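### 3.2 Bedroom sorting task

The bedroom task concerned the gathering of soft toys from a made bed into a single open container. We chose the bed as the work surface because it is where loose items tend to collect in the homes surveyed by the Hladun project, and because a fabric surface gives under the hand. Of the 655 clearing episodes logged in October, 40 took place on a bed.

The container was a white plastic basket with perforated walls and a handle slot at each short side. It was set directly on the grey sheet, and toys were placed in it one at a time.
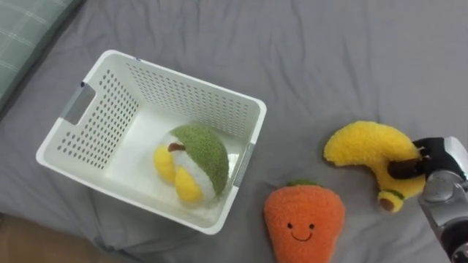
Placement inside the basket was left free. Participants were told only that an item counted as stored once it lay fully below the rim. Pillows stayed on the bed throughout – they were coded as fixed bedding, following the Branum scheme, and moving one was marked as a side action.

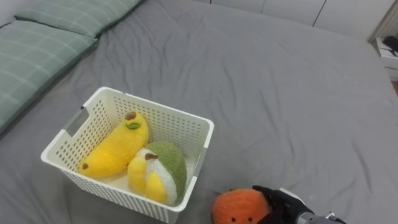 Long toys and round toys were coded separately. For long items we noted whether the piece lay along the basket, across it or on a diagonal; for round items we noted only the nearest wall. Creases in the sheet were not scored.

**Figure 4.** Bedroom task: storage basket on the bed, with plush toys. Top, a round toy in the basket and a plush carrot on the sheet; bottom, two toys in the basket, one of them a banana.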